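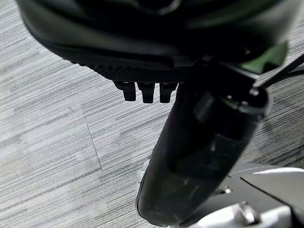 Moving clinics with embryos in storage - did you ship them or start over?

Posted by Nuanchan Onsri in Family Building > IVF and Frozen Transfers

Hi all, long time reader, first time posting. My husband and I did one egg retrieval at the Surnar clinic before his job moved us across three states, and we have embryos sitting in their freezer. We now live twenty minutes from a clinic called Amau that I really like. The doctor spent almost an hour with us and didn't once look at the clock, which after Surnar felt like a vacation.

So now I'm stuck. Amau says they'll take the embryos if the paperwork checks out, but they also said (nicely) that I could travel back to Surnar for the transfer and do all my monitoring locally. The courier quote I got is $700, and that doesn't include whatever Surnar charges to release them. I asked Surnar what the release fee is and I've had three different answers from three different people at the front desk. One of them told me there was no fee and then called back to say there was.

Money matters to us but it isn't the main thing. What keeps me up is the thought of that tank bouncing around in the back of a van. I know people do this all the time. I know they're frozen solid and they don't care. My brain at 3 a.m. has other ideas!

Things I'd love to hear from anyone who's been through it:

Did you ship, or did you travel for the transfer?

How long did the paperwork take? We were hoping to transfer in November and I can't tell if that's silly.

Did you send everything at once or split them up?

Also, if you used a courier company, did they have someone ride along with the tank, or did it go as regular cargo? Thank you so much, and sorry this got long.

Rasha Haddad

We shipped ours and it was fine. Get the insurance. Ours took forever because of the forms and not the drive, so start now.

Thitima Thongdee

Oh, I could have written your post a couple of years ago, right down to the 3 a.m. part. We moved ours from Kongkaew to a smaller place near my mom, and I worked myself into such a state over it that my sister banned me from reading shipping forums (this one included, sorry everybody).

I'll go through what I remember. The tank is called a dry shipper. It's basically a big insulated can with the liquid nitrogen soaked into the lining so there's nothing to slosh. The courier told us ours would hold its temperature for 10 days, and our trip took one day, door to door. That was the single fact that let me sleep. Ask your courier what theirs is rated for and get it in writing, and ask if there's a temperature logger inside. Ours had one and the new lab printed the whole chart for me without my asking. I still have it in a drawer somewhere!

We paid extra for a hand-carry, meaning one guy took it the entire way and it never went in a cargo hold. It was another $200 on top of the regular price and my husband thought I was nuts. I don't regret it. But the embryologist at the new place told me they receive plenty that come as regular shipments and she sees no difference, so if money is tight, I wouldn't lose sleep over skipping it.
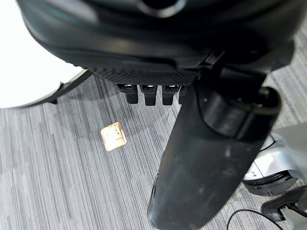

The forms were the part that nearly did me in. Both of you have to sign, and in our case both signatures had to be notarized, and then Kongkaew wanted their version of the form and the new clinic wanted theirs, and neither one would accept the other's. My husband was traveling for work, so we ended up chasing a notary on a Sunday. Then the new clinic needed our infectious disease bloodwork from the time of the retrieval, and one of his results was missing from the file. It wasn't lost, it was in a different system, but it took a while for somebody to go look. From first phone call to tank in the door was 9 weeks for us. I'd ask both clinics for their full checklist today, this minute, before you've even decided. It doesn't commit you to anything.

Stop calling the front desk at Surnar. I mean it kindly! Ask for the lab, or for whoever coordinates transport, and ask for the release fee by email. Once I had one person's name and direct email everything went so much faster. Ask too whether you're paid up on storage, and if they'll refund any of it. Mine wouldn't but a friend got half of hers back.

Another thing to ask, and I didn't know to: how were your embryos frozen, and what device are they on? Different labs use different straws and different thaw kits. Your new lab will want the thaw instructions from the old one, and some labs are more comfortable with certain kinds. Amau's embryologist should be able to tell you in a two-minute phone call if they've thawed ones from Surnar before.

On splitting them up, we sent all of ours together. I went back and forth on it. Splitting means paying twice and doing all that paperwork twice, and I just didn't have it in me. My cousin did split hers and felt better for it, so I think that one's down to your stomach.

Whether to travel or ship, I can't tell you. I only know that I wanted to be close to home on transfer day, in my own bed with my own bad TV. If you think you might do more than one transfer I'd lean toward shipping for sure. Sending you a big hug, and please come back and tell us what you pick.

Pichit Sitthichai

Husband's point of view. We went the other way and traveled. Flew in the night before, transfer at noon, flew home the next day. All the scans and blood draws were done locally and faxed over (yes, faxed).

It worked okay but there were headaches. My wife's lining was slow and the date moved twice, so we ate the change fees on the flights both times. If you go that route, buy tickets you can change. Also find out if your local clinic will really do monitoring for another clinic's patient, and what they charge per visit. Ours had a price for it that wasn't on any sheet.

If your new doctor is the one you trust, I'd want that doctor doing the transfer. That would settle it for me.

Nuanchan Onsri

Thank you all!! Thitima, I emailed the Surnar lab directly this morning and had a reply before lunch, with the fee and the forms attached. I almost cried. We're leaning toward shipping them all together. Now to find a notary who's open when my husband's awake - he's on nights until the end of the month.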